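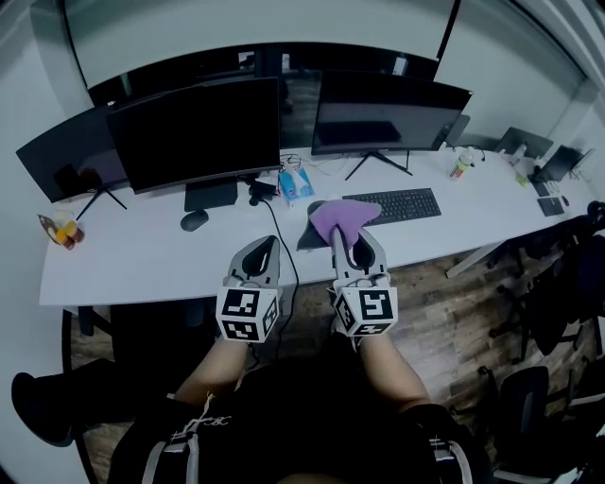
**Progress report, second period: can a machine dust an office yet?**
Neldale project, prepared for the Hedegaard fund, 23rd January

You asked for a plain answer at the top of each report. The plain answer is no. The longer one has improved a little since July, when it was also no.

**What we said we would do**

We promised 2,000 recorded demonstrations of ordinary office cleaning, made by people using hand-held grippers, and a first policy trained on them. We have 1,683 that we would be willing to show anyone. The shortfall is mostly clips where the markers on the grippers went out of view, plus one bad stretch when the left and right recordings disagreed over what time it was. We expect to make up the difference in the next period without asking for more money, a sentence I enjoyed typing.

**Monitors**

Screens have taken up far more of our attention than the proposal suggested they would. The proposal gave them one line, between "desks" and "shelves." A desk stays put when you push on it. A monitor on a stand tips, swivels or slides back, and a person wiping one corrects for all this without noticing. Our operators do it well with a cloth in the gripper.

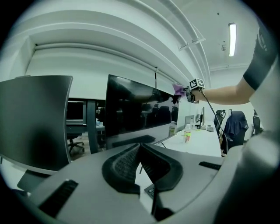
Top edges and corners are the worst of it. The cloth has to be pressed firmly enough to pick up dust and gently enough that the screen doesn't turn to face the wall. The trained policy currently prefers to hover a short distance away and make wiping motions at the air. We scored this as a failure, although it was very safe and nothing got scratched.

On flat desk surfaces the news is better. Across 14 trial layouts on the Prillach arm, the policy wiped the open part of the desk in most of them. It goes around a keyboard if the keyboard is where it expects one. Mice are still treated as a kind of dirt.

**Cloths**

We had hoped to be finished with cloths by now. Picking one up is fine. Picking it up so that there's enough left over to wipe with is another matter, and refolding it to a clean side we have quietly moved to next year. Please consider this paragraph the quiet part.

**Spending**

On budget, except for replacement finger pads. The Stolov pads wear faster than we allowed for, and we've ordered spares.

**Next period**

- Finish the demonstrations, with extra weight on screen edges
- Retrain with the two grippers' clocks agreeing
- Add a force limit for anything on a stand
- Try the policy on a desk it has never seen, with somebody else's clutter on it

We'd still advise Hedegaard to keep its cleaning contract.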